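1/ Evening all. A few of you asked after my last trip whether Nirnthorpe is worth the detour if you're not a fan of the old Kullico serials, so I've made a cup of tea and I'm going to answer at far too great a length. Settle in!

2/ Short version: yes, go, but go for the bay first and the telly second. The beach faces west, it's mostly sand with a band of shingle at the top, and at low tide you can walk the whole way round to the next cove without getting your feet wet (check the tide board by the slipway first, please, it comes in quicker than you'd think).

3/ For anyone who missed it, Kullico was the one about the shipwrecked telegraph crew. Almost all the beach bits were shot at Nirnthorpe over 4 summers, although the island was meant to be somewhere in the tropics. If you watch closely the cast are often clutching their elbows, and having swum there in June I have every sympathy.

4/ The lady in the bakery told me her mum was paid to rake the footprints out between takes. She got a bun and her bus fare, and she was allowed to keep the rake. It's still in the shed, apparently, and they use it on the allotment.

5/ Getting there. The coast bus drops you at the top of the village and then it's all downhill, which is lovely in the morning and rather less lovely at five o'clock with a wet towel round your neck. There are 439 steps on the cliff path if you go that way. I know this from the sign at the bottom, which I'd have much preferred to see at the top.

6/ If you're driving, use the field car park by the chapel. The little one on the front fills up by ten and then you're reversing back up a lane with a hedge in each wing mirror, while somebody's nan watches you do it. 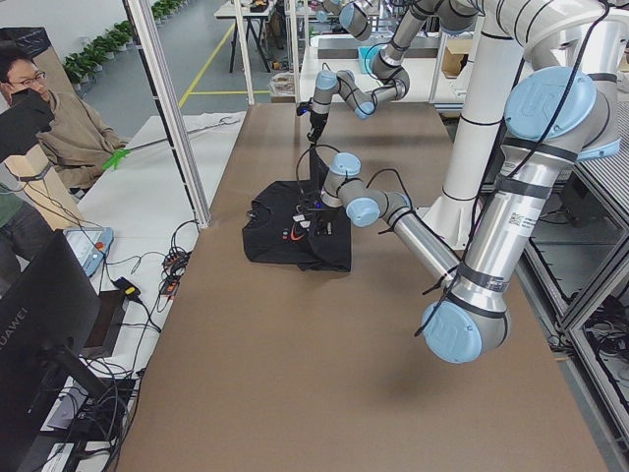
7/ What to bring. Layers, layers, layers. I went down in a T-shirt and by the time the sun had gone behind the headland I was wearing everything in the bag plus my sister's spare cardigan. Proper shoes for the shingle too, and a flask, as the kiosk shuts when it feels like it.

8/ The Ocampo is the old hotel on the corner where the cast stayed, and you can still have lunch in the dining room. Crab sandwich, big pot of tea, a window seat if you ask nicely. There are signed photographs all the way up the stairs and they don't mind you going up for a look, as long as you don't block the way for the people carrying trays.

9/ I did not stay the night, I should say. Room 517 is the one everybody wants (the captain's room, with the balcony from the last episode) and it gets booked up in January for the whole summer. I was told this very kindly by the young man on reception, who I suspect says it a lot.

10/ Do walk up to Clasto if your knees are willing. It's the rocky lump at the north end where the signal fire was, and you'll know the view the second you turn round. Bits of the blackened stone are supposed to be from filming. My sister says it's just from barbecues. We haven't settled this.

11/ Somebody asked about the boat. Sadly the boat went years ago, in a storm, and what's in the harbour is a copy made for an anniversary weekend. Children can climb on it and it's had a fresh coat of paint, a bit greener than I remember it being on screen, but then our set at home made everyone look green.

12/ Swimming: gentle on a calm day and lovely for bodyboards when there's a bit of a swell. Stay between the flags, keep away from the stream end after heavy rain, and do have a go even if it's nippy. I squealed, I'll admit it, and then I stayed in for ages.

13/ Right, my tea's gone cold and I've still not told you about the fudge shop. It's two doors along from the Ocampo, blue door, and the ginger one is the one to get. If anyone's going down before the clocks change, could you have a look whether the café on the front has reopened? I'd love to know.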